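Looking After Football Gear at Home Between Games

Posted 2025-01-11 by Annelore Ehlers

Most of the damage to football gear happens in the bag. A jersey that comes home with grass stains can be saved that night. The same jersey left under a pair of muddy cleats until the middle of the week often can't. The tips below are for families with a player in the house and an ordinary laundry room.

Empty the bag first

Take everything out as soon as the bag comes through the door. Stand it open, unzip the side pockets and turn it upside down over the trash to get rid of turf pellets and dried mud. Wipe the lining with a cloth and a little dish soap, then leave it open overnight. Mouthguard cases tend to hide in the end pocket. Rinse the mouthguard in cool water. Hot water can change its shape, and then it has to be molded again or replaced.

Jerseys and pants

Pull the pads out of the pants before washing. Fasten any Velcro, or it will catch on the mesh and pull threads. Turn jerseys inside out to protect the numbers.

For grass stains, mix one part white vinegar with 2 parts cool water, dab it on and wait before rinsing. Work liquid detergent in with a soft brush, going with the weave. For mud, let it dry completely and brush off what you can. Wet mud just spreads. Blood needs cold water and nothing else until the worst is out.

Wash cold on a gentle cycle. Leave out the fabric softener, which coats the fibers so they hold sweat and smell. Don't use chlorine bleach on anything with color or stretch in it. Hang to dry. The dryer is hard on elastic and harder on printed numbers.

Shoulder pads

Shoulder pads don't go in the washing machine. Wipe the shells with warm soapy water, then go over the padding with a damp cloth and the same mix. Rinse with a clean cloth and stand them up so air can get under the arches. A fan helps. Ashton Sheehan, who looks after the equipment room at Plundmont, hangs every set on a wide coat hanger with a short length of pipe insulation over it, and I have copied him since last season.

Look at the straps and buckles while you are there. Frayed elastic is cheap to replace, and most sets use a standard width. Rivets should be tight. If a shell is cracked, the pads are done. 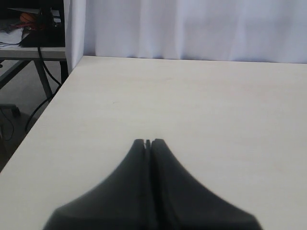 Helmets

Use mild soap and water on the shell and a soft cloth to dry it. Solvents, paint and some sticker removers can weaken the plastic, so check the maker's leaflet before you put anything stronger on it. Old decals usually lift if you warm them with a wet washcloth and peel slowly. Take out the removable liners and wash them by hand. Let them dry flat, away from the heater.

Check that the facemask screws are snug. Don't store a helmet in the trunk of a car or set it down on its facemask.

Cleats

Knock them together outside. Scrub the soles with an old dish brush and pull out the insoles to dry separately. Stuff the shoes with newspaper and change the paper once before bed. If the studs unscrew, take them out a couple of times a season and put a tiny dab of petroleum jelly on the threads. A stud that has rusted in place will usually come out with penetrating oil and patience.

Gloves

Hand wash receiver gloves in cool water with a drop of detergent, rub the palms lightly against each other and press the water out in a towel. Don't wring them. Dry them palm side up and store them with the palms touching so lint stays off the tacky surface.

Somewhere to put it all

A shelf near the back door works better than a closet. Ours is 16 inches deep, which takes a helmet with room behind it, and there are hooks underneath for pads. Leave the shelf slatted if you can. Put a boot tray on the floor for cleats and mark each hook with the player's name if you have more than one at home.

End of season

Wash everything once more, even if it looks clean. Store it dry and loose, never in plastic bags. Write the sizes on a piece of tape inside the bin. By summer practice at least one of them will be wrong.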